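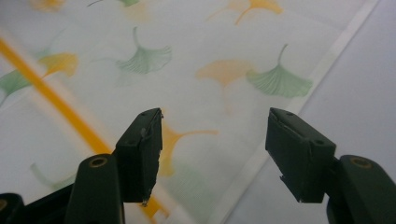

Reports > Ikaseck > Second progress report

Overview | Spending | Field notes | Contact

Second progress report to the Jenkins Fund
Market Road Recovery and Mediation Project, Ikaseck district
Prepared by Iqra Kakakhel, November

1. Where things stand

The district office says calm has been restored in Ikaseck. We would ask the Fund to treat that phrase with care. The roadblocks are gone, the buses run from Skevetti to the lower villages, and both schools on Market Road have reopened. There has been no night of burning since the one that brought us here. All of this is welcome and none of it tells you whether people on either side of the road would behave differently if the same quarrel started tomorrow.

Our last report was more cheerful. Having reread it, I think we took quiet for progress in at least two places, and I have marked them in the annex.

2. Compensation claims

The district received 3,950 claims for damaged homes, shops, vehicles and stock. Its latest bulletin lists 3,703 of them as "settled". Ayuba Wumbei spent most of the quarter trying to find out what that word covers. A claim is recorded as settled when a decision letter goes out, whether or not the decision was to pay, and whether or not the money has arrived. We have asked for the number of paid claims three times. We've been given the same bulletin three times.

Of the households we could follow ourselves, 199 agreed to show us their letters. Many had been offered a sum with no working shown. Several shopkeepers on the eastern side had signed without reading the line that gives up any right to appeal, and the form is only printed in one language. We have raised this with the district office in writing. The reply thanked us for our interest.

I would advise the Fund against quoting the settlement figure in its own material until we know more.

3. Mediation meetings

The monthly meetings continue in the old grain office in Skevetti. Attendance looks healthy on paper. Diarmuid Mac Suibhne, who chairs them, points out that the same elders come every time and that they were mostly on decent terms before the violence. The young men who were in the street that night don't come. Neither do their mothers, who in our view would be more useful than the elders.

We tried moving one meeting to 7 in the evening so that people who work at the market could attend. A few did. They were angry and the meeting ran badly, and I would count it as the best one of the quarter.
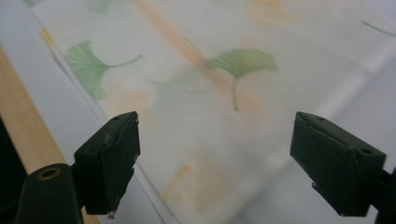
The grazing agreement signed at the start of the season has held so far, but it has not been tested. The rains were good and there was enough pasture for everybody. Both sides signed a text that leaves out the strip by the river, and that strip was the cause of the last two disputes. Fatima Adebisi has drafted a clause on it. Neither side has rejected it, and neither side has answered.

4. The inquiry

There is still no public account of why police took so long to reach Market Road. The district promised a summary by the end of the quarter and has now stopped giving a date. Residents bring this up at every meeting, whatever the agenda says. We can't answer for the police and have told people so. It does cost us trust, though, and the Fund should know that some residents now see the project as a way of keeping them busy.

5. Purport newsletter

We printed 600 copies of the second Purport, in both languages. Distribution was patchy. Two bundles were still sitting at the bus depot when Wendelin Kälin went to look, so please don't read the print run as readership. The rumour page, where we check stories going round the market, is the part people ask for. We'd like to drop the officials' column to make room for more of it.

6. Spending

We are under budget on travel and over on translation. The travel saving comes from visits we should have made and didn't, mainly to the three lower villages. I propose moving the difference across to translation for one quarter only.

7. Next quarter

- Get a figure for claims paid, or report formally that it has been refused.
- Hold two evening meetings at the market itself.
- Visit the lower villages before the road softens.
- Bring the river clause to a vote, even if it fails.

We are not asking for an extension at this stage. If the river clause goes nowhere, we would prefer to talk about changing the program before talking about lengthening it.

2 comments | 5 shares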